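Ticket 489 – Thermostat drops off Wi-Fi overnight
Product: Hundov room thermostat, bedroom unit
Status: Open

The bedroom unit loses its connection at night and shows offline in the app by morning. The hallway unit, same model, stays connected. Both were installed in August and worked fine until the router was replaced.

Tried so far: restarted the router, removed the unit from the app and added it again, put in new batteries. It held for two nights and then dropped again.

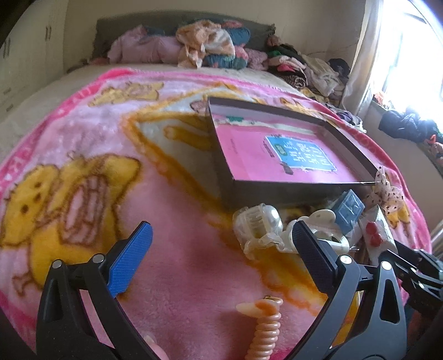 Signal strength in the bedroom reads 72 percent with the door shut, so I don't think range is the problem. Error code in the log is 141 each time.

Update, Sat 27 January: turned off band steering on the router as support suggested. Still connected this morning – will leave the ticket open for another week.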